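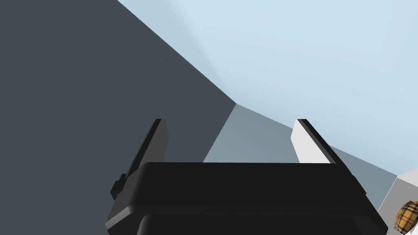 Image: Furusora Pictures

Furusora to release Ledesma on home video in November

June 19, 2018 – Furusora Pictures will release Ledesma, the second feature from director Marina Alexiou, on disc and to rent at home in November. The family drama follows two sisters who inherit a failing ferry business.
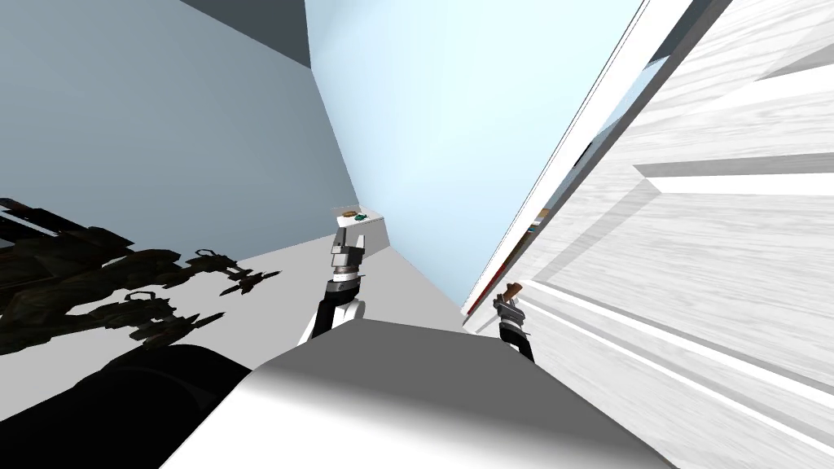 A pale blue wall beside a white panelled door.

The first pressing is limited to 800 copies. Each comes with a booklet and Alexiou's earlier short, Gika, which has not been sold before.

"People kept asking me where they could see the short," said Alexiou. "I am glad the two are coming out together."

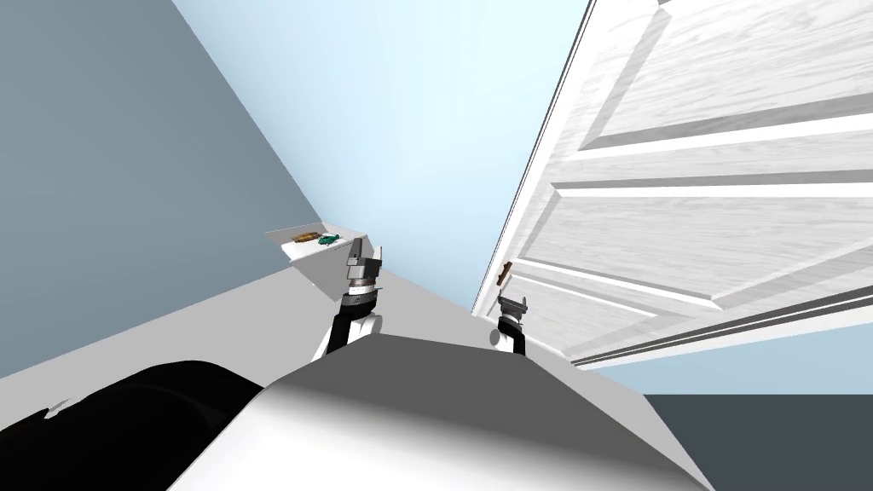 Two robot arms, computer render.

The disc also has a commentary by Alexiou and her editor, Dae-han Hwang. Orders open in the Furusora shop next month, and the first 250 buyers will receive a signed card.
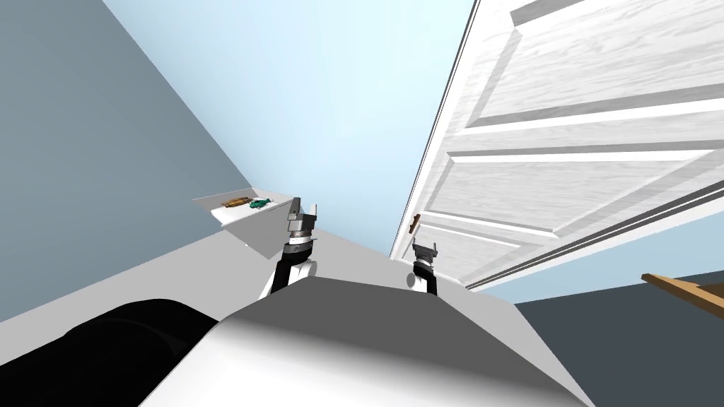
Screenings before release

Ledesma will be shown at the Prumavow cinema, which has 187 seats, on the eve of the release. Alexiou and Hwang will take questions afterwards. Tickets will be sold at the box office only.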